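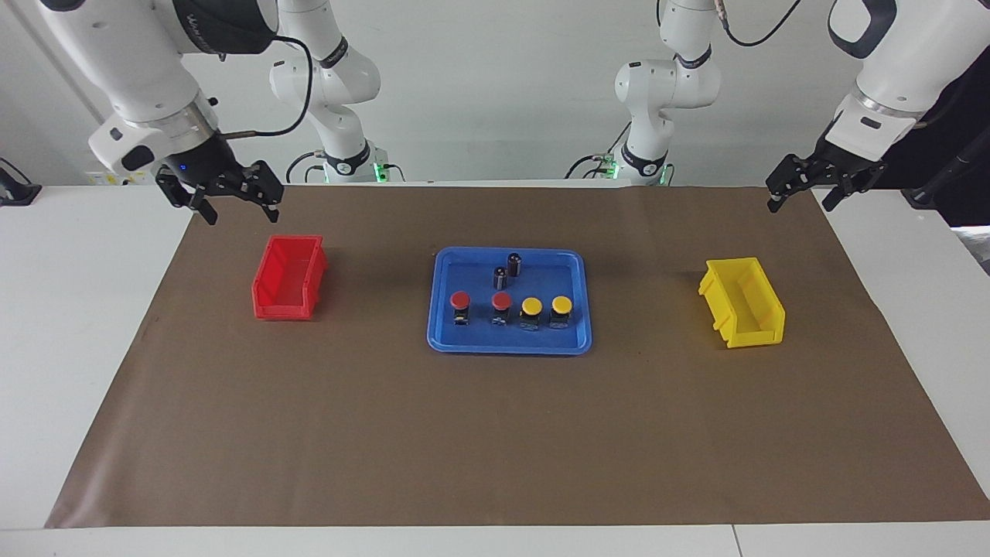
Sorting rig, both bins empty, parts in the blue tray

Urnlow Makers & Robotics > Student projects > Two-arm sorting, which way round?

zupan_fan
Posted 2023-01-08

Right, the student team has split into two camps over this and I said I'd ask people with no stake in it.

The task for the club challenge is dull on purpose. Blue tray in the middle, red buttons into the red bin, yellow buttons into the yellow bin, and leave the capacitors where they are. You get 10 minutes and as many goes as you can fit in. Knock a capacitor over and that go scores nothing.

Camp one (Hortensia) wants each arm to own a side. One does red, the other does yellow, both at once, home in time for tea. Camp two (Gilberto) wants them to take turns, with one arm parked well back until the other has let go and cleared off. He calls this safe. She calls it a bus queue.

Opinions please. I have to sit between them on Tuesday.

mwajuma_k
Turns. Every time. The tray is small and the grippers are not. Two of them in there together is two people trying to get out of the same car door.

oldbench
Disagree with Mwajuma, which I believe is now a club tradition. Look at the layout. Reds are on the left of the tray, next to the red bin. Yellows are on the right, next to the yellow bin. Each arm has its own work on its own doorstep. If you can't run both at once with the parts set out like that, when were you planning to?

mwajuma_k
When the judges set it out like that, which they won't. Rules page, second paragraph: "parts will be placed by the marshal". I have met the marshal.

arnulfo_u
It's the capacitors I'd worry about. They're standing right behind the buttons, and one red is more or less in front of the nearer one. Come straight down with the fingers open front to back and you'll have it over. Turn the wrist so the fingers close from left and right and you stay out of its way.

zupan_fan
But then you've got the neighbouring button to think about. They're in a row. Turn the wrist your way and the outside of one finger is going where the next button lives.

arnulfo_u
So take the end ones first. Outer red, outer yellow, then the inner two have room on one side. And don't open the fingers all the way, just enough. I watched a team in September open fully for every pick and they spent the afternoon rearranging the tray.

gilberto_c
Gilberto here, of the bus queue. I'd like it noted that we did 20 goes taking turns and the arms never touched. Hortensia's version did two and then I pressed stop.

hortensia_t
You pressed stop because you were nervous. Nothing had happened.

gilberto_c
Yes. That is what stop is for.

oldbench
Can't you do both? Pair the outer picks, since there's the whole middle of the tray between them, then take turns for the inner ones. You lose a bit of time on two buttons and everybody gets to be partly right.

hortensia_t
I could live with that. It's 72 lines of script at the moment and I'd rather not double it, but the waiting bit is only a flag.

mwajuma_k
Fine for the picks. What about a marshal who puts a yellow on the left?

hortensia_t
Then the arm that's nearer takes it and the other one keeps back. Flag again.

mwajuma_k
So turns.

hortensia_t
SOMETIMES turns.

arnulfo_u
Before anyone writes more code, mark where the bins go on the brown paper. Pencil round them. The yellow one is turned lengthwise and the red one isn't, and if somebody tidies that up for you your drop point moves.

zupan_fan
Somebody does keep tidying it. I'll bring a pencil on Tuesday and we'll try oldbench's version first.

gilberto_c
I'll be next to the stop button.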